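Equipment planning notebook – Penrose workroom, Bonport
Entry: February, 14:30
Subject: hand-held grippers and consumables for the next budget period

Present stock and condition reviewed ahead of the draft request, which is due with the Bonport office before the end of the month. Work on the cloth-handling task continues at the light-topped table with the cream crinkled cloth and the two-fingered hand-held units.

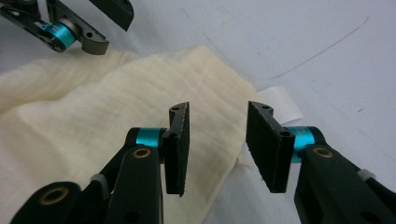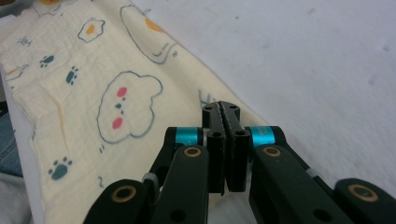
The request is to be set out under four headings: complete units, finger pads, cloths and table fittings. Last year's request placed everything on one line and was returned for that reason.

1. Complete units
Troltell has quoted 500 per hand-held unit, delivery included, on the same terms as the previous order. The Namavby quotation is lower, at 68 below that, but excludes delivery and the mounting plate. The two should be compared on a like-for-like basis before either figure is entered. I have asked Namavby for a revised sheet.

The present proposal is for two further units. A third was discussed and has been deferred. It would be of use only if a second table were in service, and the room plan for that has not been approved.

2. Finger pads
Pads are at present bought in pairs as they are needed, and each small order attracts its own carriage charge. A single order of 20 pairs would cover the period at the current rate of wear. Troltell offers a reduced price at that quantity. Namavby does not list pads separately, and it is not yet known whether theirs would fit our arms. No pads are to be ordered from them until a sample pair has been tried.

Colleagues are asked to write the date of fitting in the back of this book whenever pads are changed. The entries for the autumn are incomplete, and the rate of wear given above rests on the later pages only.

3. Cloths
A sum of 200 is proposed for cloths of mixed weight and weave. Thin, crinkled cloth remains the most demanding to pick up and should form the larger part of the order. Printed and plain cloths should both be included. This item was struck out last year as domestic supplies and should now be described as test material, with a short note attached.

4. Table fittings
Clamps and cable guides may be carried over. The table surface is serviceable, and replacement is not requested in this period. If the second table is approved, a matching pale top should be specified so that recordings from the two positions can be compared.

Matters outstanding
– Revised sheet from Namavby, with delivery and mounting plate shown.
– Confirmation from Troltell that the reduced pad price holds until the order is placed.
– Decision on whether repairs are charged to this budget or to the general Penrose account. The wording of the guidance allows either – the Bonport office has been asked to rule.
– Spare bushings: check the drawer before adding a line.

16:10. Troltell has replied. The pad price holds to the end of the quarter. Bushings not yet checked.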